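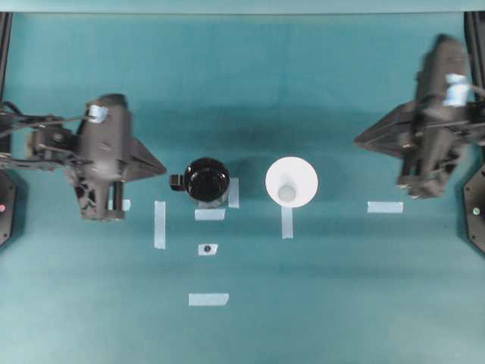
3. Results

Feb 2, 2018
Parvaneh Esfahani and Florian Lüthi

We asked 80 students at Pakance College whether they would enrol to vote early if the voting age for council elections dropped from 18 to 17. Forms went out in October, before the Kinov ward by-election was called, and 40 came back filled in.

Most who answered were in favour of the change. Fewer could name their own councillor, and several mixed up the council with the provincial legislature — we should have explained the difference on the form.

Students from the Beneš Street campus were under-represented. Their forms were handed out during exam week.

4. Still to do

Compare our answers with the Plikura youth council survey. Florian has the spreadsheet.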